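Trurasetti open day recordings - readme

Put together fast after the Saturday open day, will tidy later. Questions to Hatice Bayram.

What this is
Recordings from the public demo at the Femero workshop. One arm, one table, visitors picking what it did next. Task was cup and tray: pick up the cup, put it on the tray, let go. 497 episodes kept, 91 thrown out (visitor bumped the table, wrong task label, or the operator hit stop before the arm moved).

Files
episodes/ - one folder per run, wrist video plus joint log
labels.csv - outcome, operator, start time
dropped.txt - ids of the 91, with a reason where we wrote one down
notes/ - scans of the paper log, handwriting is bad, sorry

How it was run
Teleop for the morning, policy from 2 pm on. The policy is Ragab, the December checkpoint, no tuning on site. Operators swapped every 20 runs. 4 operators total, initials only in the csv. Kids were allowed to move the cup and tray between runs so start positions are all over the place - good for us, bad for the success rate.

Known problems
- Joint log clock drifts against the video, worse after lunch. Use the sync column, not the raw timestamps.
- "success" was called by whoever was at the laptop. Somebody counted a cup lying on its side as ok, somebody else didnt. Relabel if you care.
- Blinds went up halfway thru the afternoon, exposure jumps.
- No audio. Left out on purpose, visitors were talking.

Loading
Same reader as Floltimlow, point it at episodes/ and set wrist_only to true. It will complain about a missing depth stream. Ignore.

Still to do: checksums, a proper split, fix operator colum for the first batch.
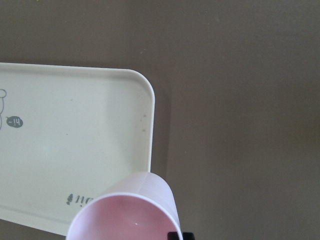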